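# Leasingrückgabe: Kratzer an der Felge, angeblich 48 Monate »pfleglich behandelt«

**kupplungsfuss_ost** schrieb am 15. Juni 2019:

Moin zusammen,

mein Vertrag bei Flestis läuft aus, ein stinknormaler Kombi, Privatleasing, 48 Monate, Kilometerabrechnung. Abgabe soll im Autohaus Kutau sein, wo ich ihn auch geholt habe. Jetzt kam eine Mail mit einem »Rückgabeleitfaden«, in dem genau zwei Begriffe vorkommen: »übliche Gebrauchsspuren« (gut) und »Minderwert« (mein Problem). Wo das eine aufhört und das andere anfängt, steht da nicht. Dafür gibt es ein Foto von einem sehr glücklichen Paar neben einem sehr sauberen Auto.

Konkret habe ich:

- Bordsteinschaden Felge vorne rechts, einmal halb rum
- Steinschläge an der Haube, normal für Autobahn
- Ladekante zerkratzt (Hund, Getränkekisten, Leben)

Vorher aufbereiten lassen oder alles so hinstellen und hoffen?

---

**Diesel_im_Blut** schrieb:

Hoffen ist bei Leasing keine Strategie, das ist ein Hobby. Felge machen lassen, und zwar VOR der Abgabe. Der Smart-Repair-Mensch nimmt einen Bruchteil von dem, was im Gutachten steht. Ladekante würde ich polieren und ansonsten den Kofferraum mit Würde öffnen.

---

**Restwertritter** schrieb:

Sehe ich komplett anders. Wer vorher repariert, zahlt auf jeden Fall. Wer nicht repariert, zahlt vielleicht. Außerdem wird der Minderwert angesetzt und eben nicht die volle Reparatur, das verwechseln hier alle paar Wochen die gleichen Leute. Ich habe drei Leasingwagen so zurückgegeben, wie sie waren, und bei keinem kam mehr als ein böser Blick.

---

**Diesel_im_Blut** schrieb:

> zahlt vielleicht

Dieses »vielleicht« hat mich beim letzten Mal eine Urlaubswoche gekostet. Aber gut, du hattest offenbar den Gutachter mit den schlechten Augen.

---

**vlachou_fahrer** schrieb:

Kommt stark auf den Gutachter an. Bei mir war es jemand von Zekgate, der hat den Wagen draußen auf dem Hof angeschaut, leichter Nieselregen, und fand erstaunlich wenig. Kollege aus der Spätschicht, gleiche Firma, Halle mit Lichttunnel: zwei Seiten Protokoll, darunter eine Delle, von der er schwört, dass man sie nur mit gutem Willen und einer Taschenlampe sieht.

Mein Rat: Wagen waschen, aber nicht auf Hochglanz. Das wirkt sonst, als hätte man was vor.

---

**kupplungsfuss_ost** schrieb:

Danke schon mal. Im Vertrag steht übrigens, dass die Begutachtung »durch einen von der Leasinggeberin benannten Sachverständigen« erfolgt. Die Leasinggeberin benennt also den, der feststellt, was ich der Leasinggeberin schulde. Ich bin beruhigt.

Bei den Kilometern bin ich drüber, über 2.000. Gibt es da nicht so eine Freigrenze?

---

**Paragrafenreiterin** schrieb:

Die Toleranz steht im Vertrag, meistens in den Bedingungen hinten in der kleinen Schrift unter »Mehr- und Minderkilometer«. Und bitte richtig lesen. Bei manchen Verträgen wird ab Überschreiten nur der Teil oberhalb der Grenze berechnet, bei anderen dann gleich alles ab dem ersten Mehrkilometer. Der Satz pro Kilometer steht daneben.

Zum Gutachter: Du darfst bei der Begutachtung in aller Regel dabei sein. Mach das. Und unterschreib vor Ort kein Protokoll, in dem eine Summe oder ein Anerkenntnis drinsteht. Zustand bestätigen ist in Ordnung, Forderung anerkennen ist etwas anderes. 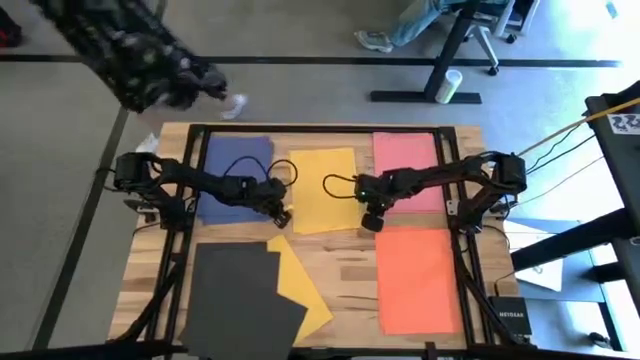
Muss man den Wagen mit vollem Tank zurückgeben?

Beim Leasing ist das normalerweise nicht vorgeschrieben, solange im Vertrag nichts anderes steht. Ein voller Tank ist ein Geschenk ans Autohaus, und das bedankt sich erfahrungsgemäß nicht. So viel drin lassen, dass man noch bis auf den Hof kommt, reicht völlig.

---

**Restwertritter** schrieb:

Endlich mal was Vernünftiges. Ich bin beim letzten Mal mit leuchtender Reserve vorgefahren. Das war der schönste Moment der gesamten Laufzeit.

---

**Heckscheibenheizung** schrieb:

Bitte an den Kleinkram denken! Zweitschlüssel, Serviceheft bzw. Ausdruck vom digitalen Serviceheft, Ladekabel falls vorhanden, Laderaumabdeckung, Radschraubenschloss-Adapter. Mir hat Flestis einen Zweitschlüssel berechnet, der drei Wochen später in der Winterjacke lag. Rückerstattung? Man habe »den Vorgang bereits abgeschlossen«. Ich habe jetzt einen sehr teuren Schlüsselanhänger.

---

**vlachou_fahrer** schrieb:

Und die Winterräder, falls die zum Vertrag gehören. Auf meiner Straße (Vlachou-Siedlung, nichts als Schlaglöcher) waren nach zwei Wintern alle vier Felgen fällig. Hat dann keinen interessiert, weil sie im Kofferraum lagen und der Gutachter Rücken hatte.

---

**Diesel_im_Blut** schrieb:

Was ist denn nun mit der Felge? Einmal halb rum ist keine Gebrauchsspur. Das ist ein Bordstein mit Auto dran.

---

**Paragrafenreiterin** schrieb:

Da bin ich ausnahmsweise bei dir. Steinschläge an der Haube nach vier Jahren würde ich lassen. Ladekante polieren, kostet einen Nachmittag. Bei der Felge einen Kostenvoranschlag holen und mit dem Schadenkatalog vergleichen, falls Flestis einen herausgibt. Wenn nicht, schriftlich danach fragen. Und selber Fotos bei Tageslicht machen, rundum, auch vom Kilometerstand.

---

**Restwertritter** schrieb:

Ich bleibe dabei: hinstellen, lächeln, gehen.

---

**kupplungsfuss_ost** schrieb:

So, kurzes Update. Katalog angefragt, Antwort nach 15 Minuten, das hat mich fast misstrauisch gemacht. Laut Katalog sind Felgenschäden bis 2 cm akzeptiert. Meiner ist länger. Sagen wir, er ist deutlich länger.

Smart Repair ist gebucht. Die Mehrkilometer zahle ich, bei mir wird tatsächlich nur der Teil über der Grenze berechnet, danke an die Paragrafenreiterin. Der Zweitschlüssel liegt auf dem Küchentisch und wird stündlich kontrolliert.

Tank ist noch dreiviertel voll. Ich fahre am Wochenende dann wohl ans Meer.

---

**Diesel_im_Blut** schrieb:

Aber die Mehrkilometer!

---

**kupplungsfuss_ost** schrieb:

Mist.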